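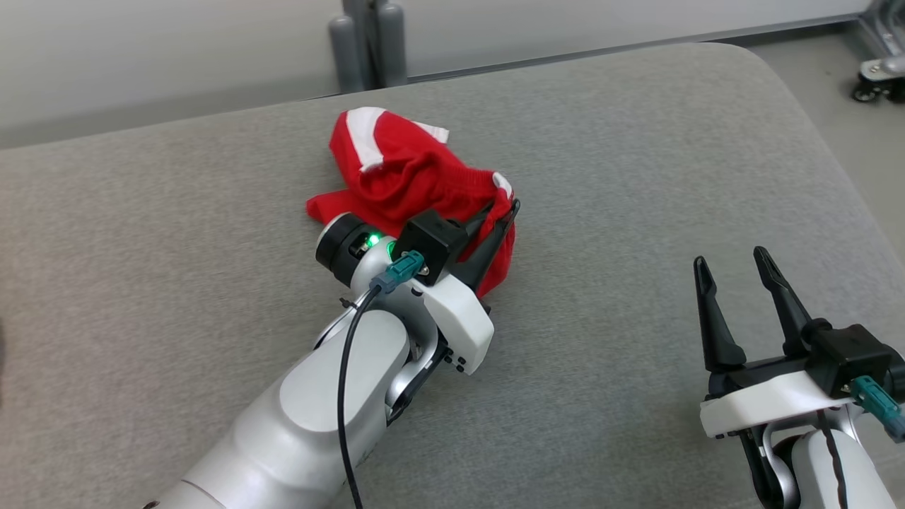
Desteñido en tejidos rojos: pruebas de lavado a distintas temperaturas

29 de abril de 2020

El rojo sigue siendo el color que más problemas da en el lavado doméstico. En algodón se tiñe casi siempre con colorantes reactivos, que forman un enlace covalente con la celulosa. Una parte del colorante se hidroliza en el baño antes de reaccionar y queda retenida en la fibra sin fijarse. Ese colorante hidrolizado es el que sale en los primeros lavados si el jabonado final de fábrica fue corto.

En poliéster el mecanismo es otro. Se usan colorantes dispersos, que penetran en la fibra a unos 130 °C y no deberían migrar a temperatura doméstica. Cuando lo hacen, suele faltar el lavado reductivo posterior, o la prenda ha pasado por una termofijación que ha llevado el colorante a la superficie. Las mezclas con elastano son peores, porque el elastano retiene mal los dispersos.

Para esta tanda usé retales de punto de algodón rojo comprados en Magaña, cortados en piezas de 48 gramos. Cada pieza se lavó con una tira testigo de algodón blanco sin blanqueante óptico, en un recipiente cerrado con 745 ml de agua y 2 g de detergente Cimari para color. Agitación manual, media hora, aclarado con agua fría.

Resultados de la tira testigo, comparada con la escala de grises para descarga:

20 °C: 4-5
30 °C: 4
40 °C: 3-4
60 °C: 2-3

El salto entre 40 y 60 es el esperable. Me interesaba más la repetición con el mismo retal: al tercer lavado a 40 °C la tira ya daba 4-5, y del cuarto en adelante no hay diferencia que yo distinga a simple vista.

Repetí la serie de 40 °C con vinagre en el baño y con sal, por separado. Ninguno de los dos cambió la lectura. El vinagre tiene sentido con colorantes ácidos sobre lana o poliamida; en un reactivo ya hidrolizado no hay nada que fijar. La sal reduce algo la solubilidad mientras está en el agua, pero el aclarado deshace el efecto.

Anju Khurana me escribió a raíz de la entrada anterior para señalar que la dureza del agua influye, y tiene razón. Mi agua es dura y no la corregí. Con agua blanda espero descargas algo mayores, aunque habría que medirlo.

Queda pendiente el caso de los ribetes blancos cosidos sobre fondo rojo. Ahí la transferencia ocurre sobre todo durante el secado, por contacto, cuando la prenda se deja amontonada y húmeda. Centrifugar y tender enseguida reduce más el problema que bajar de 40 a 30 °C. Haré la serie en mayo, con los retales de poliéster que me quedan de Dandale.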